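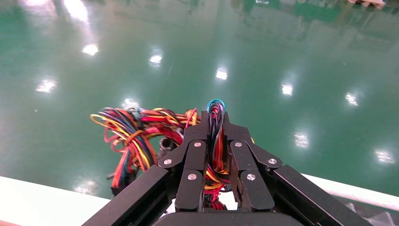

Unit 6: Hook-up wire – sorting, untangling and storing
Handout for the Genonport evening course in basic electronics
Prepared by Sum-yee Chiang

Before the session

Please read this page before you come to the bench. We will spend the first half of the evening on wire only, without any circuit. Last October many students lost a good part of the Skidley exercise while they were looking for one free piece of red in a big knot, and I would like to avoid this now.

1. What we mean by hook-up wire

Hook-up wire is thin insulated wire for joining parts on a board or inside a small case. There are two kinds. Solid wire has one conductor, keeps its shape and goes easily into a breadboard. Stranded wire has many fine conductors, bends many times without breaking, and is better for anything that moves. If you are not sure which one you hold, look at the stripped end.

2. Color

The color of the insulation does not change how the wire works. It is there for the reader of your circuit, and this reader is mostly yourself two weeks later. In this course we keep the following:

Red – positive supply
Black – ground
Yellow – signal
Orange – second supply, when there is one
Blue, purple, teal – free choice, but write it in your notebook

Other workshops and countries use other rules. These colors are only for our low-voltage boards. Never use them to guess the function of a wire in a house or a machine.

3. How to open a tangle

Disconnect everything first. Then put the whole bundle on the bench and make it loose from the outside, a little at a time. Do not pull a long end, even when it looks free. A pull makes the loops in the middle smaller, and a small loop becomes a hard knot.

Find one end and follow it back with your fingers. Where wires are twisted together in a group, decide if the twist was made on purpose. A twisted pair for a signal should stay a pair – lift it out as one piece. Coils that are wrapped around another wire must be turned back in the opposite direction.

Cutting is allowed only when the insulation is already damaged. Short pieces go in the tray marked Cara, for the breadboard lesson.

4. Checking

Run each wire between thumb and finger and feel for a flat place or a sharp bend. Test the doubtful ones with the continuity setting of the meter, and bend the wire gently during the test. A broken conductor can make contact when it is straight and lose it when it is bent.

5. Storing

Wind each wire around four fingers, not tight, and close it with a paper tie. Keep one color in one bag. Write the length on the bag, and also "solid" or "stranded". Our cutting lengths are 6, 12 and 56 cm; the longest is for the Saha panel.

For your notebook

Draw your own color table and leave two lines empty at the bottom.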